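Buscar en el blog
Escribe y pulsa intro

Última actualización: mayo

Mi primera travesía larga (y lo que me dolió después)

Llevaba dos inviernos diciendo que me apuntaba a la travesía de Norneck y dos inviernos encontrando excusas. Este año Emanuel Tudose me mandó el formulario ya medio relleno, así que no me quedó otra. Salimos de Costach a las seis y media de la mañana en el Bivora, un velero de 30 pies que tiene más años que yo y que ciñe de maravilla en cuanto se inclina un poco.

Éramos 163 inscritos entre todas las clases y la salida fue un lío tremendo. Nos quedamos tapados por dos barcos mucho más grandes, sin viento limpio, y tardamos media hora larga en salir de allí. Emanuel, tan tranquilo, comiéndose una mandarina. Yo con la escota en la mano y ganas de gritarle a alguien (a él, sobre todo).

Pasada la boya de Stoica la cosa cambió. Entró un poniente precioso, pusimos rumbo más abierto y empezamos a adelantar gente. ¡Qué gusto da eso! Me tocó llevar la caña casi dos horas seguidas y creo que no he estado tan concentrada en mi vida.

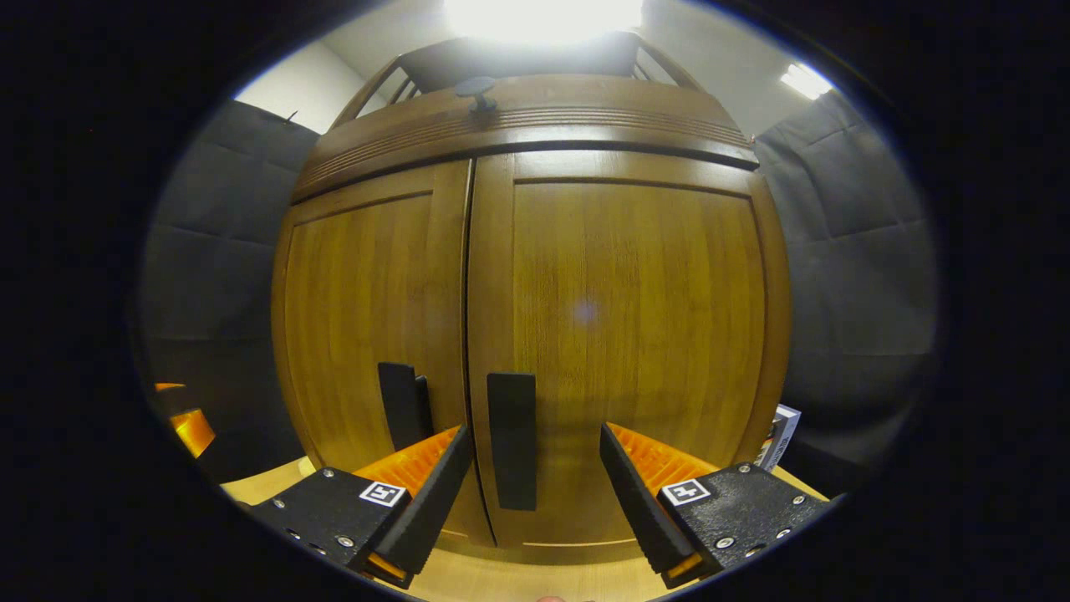 Luego vino la parte fea. A unos 300 metros de la última baliza nos metimos demasiado a tierra buscando menos corriente y el viento se cayó del todo. Las velas flameando, el barco parado, y los de detrás pasándonos por fuera con toda la calma del mundo. La decisión fue mía, lo reconozco — Emanuel había dicho claramente que siguiéramos por fuera.

Terminamos con el número 421 colgando de una sola brida en el balcón de proa y un puesto que prefiero no escribir aquí. Pero llegamos, cenamos sopa de pescado en el puerto y dormí como un tronco.

Cosas que me apunto para la próxima: guantes con los dedos enteros, crema en la nuca y otro par de calcetines. Y practicar las trasluchadas, que las nuestras daban vergüenza. Emanuel quiere repetir en septiembre con un tripulante más — si alguien se anima y no se marea, que me deje un comentario.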